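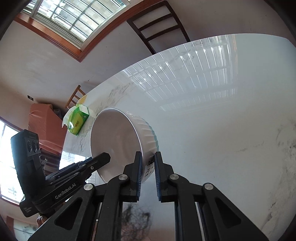
Home | About | Open Calls | Jobs | Contact

Skallton Household Studies invites adults to take part in Prornar, a paid study of how people clear, sort and put away everyday tableware. Participants will work at a table with ordinary household dishes and will be asked to handle them as they would at home. The items include ceramic pieces such as a white bowl with a fluted outer wall and a smooth, glossy inside, and some of the work is done on a polished marble tabletop. No professional kitchen experience is required.

Each participant attends 3 sessions at the Skallton building, Room 715. Payment is $600, issued after the final session. Partial payment is available to those who withdraw early.

Applicants must:
- be 18 years of age or older
- be able to stand for periods of up to 16 minutes
- have full use of both hands
- be comfortable lifting and stacking ceramic dishes

Sessions will be held on weekday mornings and afternoons in January. Participants should wear closed shoes and remove rings and bracelets before each session. Breakage in the course of the work is not charged to the participant.

Applications should be submitted through the Open Calls page and must state the applicant's availability. The call was posted on October 7, 2019, and remains open until all places are filled. Selected applicants will be notified in writing.

Recent calls
Wijaya: Laundry Folding at Home
Vekico: Pantry Labels and Legibility
Study Assistant, Part-Time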